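Collia Surface Oil, matte finish
Sold by Stasar Home Supply
Reviewed by Corina Bratu

Collia says one coat of its surface oil will protect a tabletop for years. We have carried the oil for three of them and would put it differently. It is a decent matte finish that needs a second coat, and probably a third if you eat at the table every day.

The can holds enough for a dining table and a couple of shelves, provided you wipe off the extra. The label promises more coverage than that. We have never gotten it.

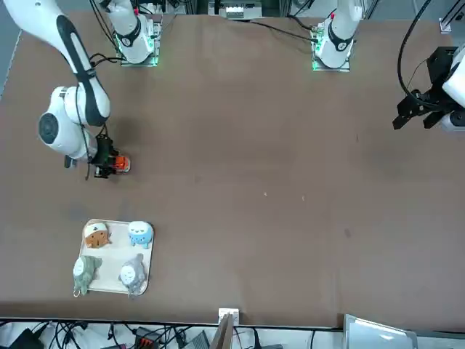
2 min read

"Invisible to fingerprints" is the other line on the can, and I don't buy it. Matte brown tops show smudges in side light whatever you put on them. Collia hides them better than the Skudex wax we used to stock, which isn't saying much. Specks of dust will stick if you oil in a room where someone has just been sanding.

Estíbaliz Villalobos in our workshop sands to 200 grit before the first coat. The maker suggests going finer, but she found the oil soaked in poorly and stayed tacky overnight.

Price: $27 per can
Coats: 2, whatever the front label says
Sheen: matte
Use on: bare or previously oiled wood
Do not use on: varnish, lacquer, cutting boards

The "natural formula" wording comes from the maker. We asked for a full ingredient list in May and got a brochure. Lay used rags flat outdoors to dry before you throw them out. Opened cans can't be returned.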